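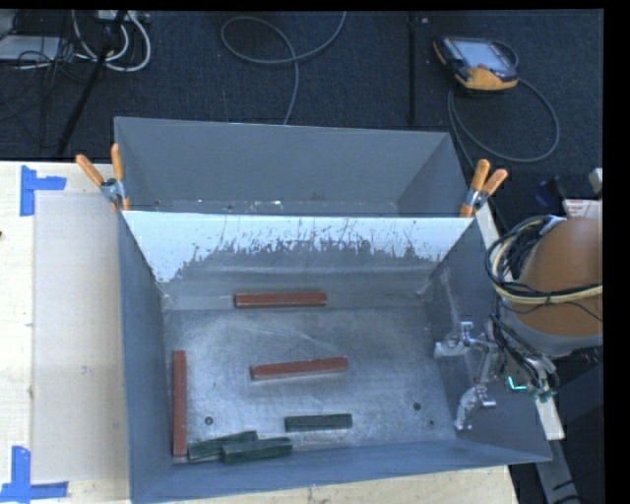 Drokstead Spring Clamp, 6 inch
Sold in packs of 2

Home > Workshop > Clamps and Holding > Spring Clamps

In stock. Ships from our Fudance warehouse.

A spring clamp is a clothespin that went to trade school. You squeeze it, it opens, you let go, and it holds on with more enthusiasm than most people bring to a Monday job. The Drokstead has a steel body, orange handles you can find in a messy drawer, and jaw tips that swivel a little so they sit flat on things that aren't.

Good for: glue-ups on small trim, holding a tarp to a sawhorse, keeping sheet metal edges together while you hunt for the rivets, backdrops, tablecloths at windy picnics.

Less good for: anything you'd call structural. If you are clamping a door frame, go look at our bar clamps. They cost more and deserve to.

Details
Length: 6 in
Jaw opening: 2 in
Finish: nickel plate
Handle covers: dipped vinyl, orange only (we asked)
Carton quantity: 100

Care
Wipe off glue before it sets. A drop of oil on the pivot once a year. Replacement tips are sold separately under Prultari Small Parts, where they cost less than you feared.

Returns
Unused clamps can come back within the usual window. Clamps welded to a workbench by epoxy are yours now.

Often bought with
Žukauskas wood glue, small bottle
Prultari replacement jaw tips
Drokstead bar clamp

Price list updated June 30, 2025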